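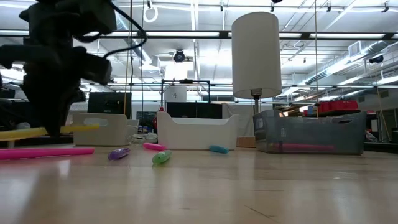

Feturo abre el plazo de inscripción a su programa de actividad física para mayores

22/01/2024 – La Fundación Feturo ha abierto el plazo de inscripción a la nueva edición de su programa de actividad física para personas mayores de 65 años, que se desarrollará en los centros deportivos de Oltasine y Brirkeck. La convocatoria ofrece 38 plazas gratuitas y está dirigida a vecinos empadronados en cualquiera de los dos municipios.

El programa comprende 23 sesiones de gimnasia suave, equilibrio y movilidad articular, impartidas por personal titulado. Cada participante acudirá a dos sesiones semanales, en horario de mañana, y realizará una valoración funcional al inicio y otra al término del curso. Las clases concluirán en mayo.

Como novedad, esta edición incorpora un módulo de prevención de caídas en el hogar, elaborado con el área de salud de la entidad Wunderlich, que colabora con la fundación desde hace cinco años. El módulo incluye ejercicios para levantarse del suelo con seguridad y recomendaciones sobre calzado e iluminación.

Las solicitudes podrán presentarse en la recepción de ambos centros o a través de la página web de la fundación. Será necesario aportar copia del documento de identidad, certificado de empadronamiento e informe médico que acredite la aptitud para el ejercicio moderado. Si las solicitudes superan las plazas disponibles, la adjudicación se hará por sorteo público – las personas no admitidas pasarán a una lista de espera.

Contacto para medios:
Gabinete de Comunicación de la Fundación Feturo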